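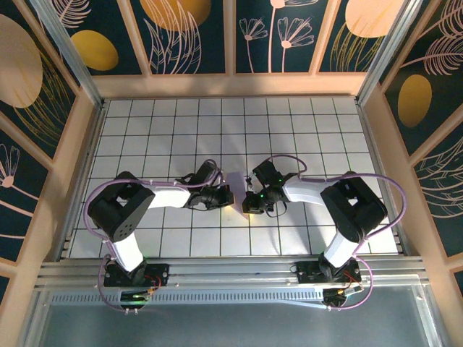 Matheson wrote in the local newsletter that an open day with robots in it is mostly a queue, and that the handover bench was the only stand where the queue moved. The remark is often repeated in accounts of the Gostville Automation Open Day, a yearly public event held at the Hekier works on the edge of Gostville. The day is known chiefly for its two-arm handover demonstration, in which a light object is passed between a pair of small robotic arms.

Background

The open day began as a careers afternoon for school leavers from Gostville and the neighbouring town of Solitstead. It took up one room of the works and had no moving exhibits. The present form, with working benches and a timetable, dates from the first year in which the main hall was free in November. The hall has been used every year after that, apart from one year when the roof was being repaired and the event was moved to Solitstead.

Admission is free. The most recent event recorded 3872 visitors through the gate, against a planned limit of 3000. Entry was slowed for part of the afternoon and the closing time was put back by an hour.

Handover demonstration

The handover bench uses two arms of the same build, each made of black servo housings joined by white links and ending in a black gripper. Both are mounted on black bases along an aluminium rail at the front of the work area. The floor is white and marked out in a grid of thin dark lines, and patterned panels close off the other three sides. Purple cables are led along the outside of the joints, with enough slack for the elbow and wrist to turn.

The usual object is a thin, flat item such as a pale pink sheet. One arm holds it out over the middle of the floor and the other brings its jaws up to the free side. The giving arm must keep its grip until the receiving arm has closed, and the receiving arm must not pull before the first has let go. Thin sheets are regarded as harder to pass than blocks, as they bend under their own weight and leave little room for error in height. A block will slide into place between jaws that are slightly out of line; a sheet tends to fold.

A full run consists of a pick, a handover and a placement. Runs are started by an operator, who stands to one side and calls out each stage. A dropped object counts as a failed run and is put back by hand with both arms stopped. At the most recent open day the bench logged 77 runs. The number of failed runs was not published.

Other benches

The remaining benches change from year to year. Regular ones include:

Sorting bench. Plastic caps are sorted by colour on a short belt. Visitors may load the belt.
Screw bench. A single arm drives screws into a test plate. It is run behind a clear guard and is the loudest exhibit in the hall.
Teaching bench. Visitors move an unpowered arm by hand and the movement is then played back at low speed. Each turn lasts four minutes and must be booked at the door.

A talk on gripper design is given twice, once in the morning and once at 2.30 pm. Seating is limited to 32.

Safety

All arms shown at the event are run at reduced speed. Each bench has its own stop button, placed within reach of the operator, and a line on the hall floor marks how close visitors may stand. Children under eight are admitted with an adult. Flash photography is not allowed at the sorting bench, where it upsets the colour sensor, but is permitted elsewhere.

Reception

Coverage has been mainly local. The handover bench is the exhibit most often mentioned, although several visitors have complained that it is hard to follow from the second row and that the stages are called out too quietly. A raised step was added on the Solitstead side of the hall in response. The teaching bench has drawn complaints of a different sort, concerning the booking sheet, which in most years is full before noon.

See also

Hekier works
Gostville
Solitstead
Bimanual manipulation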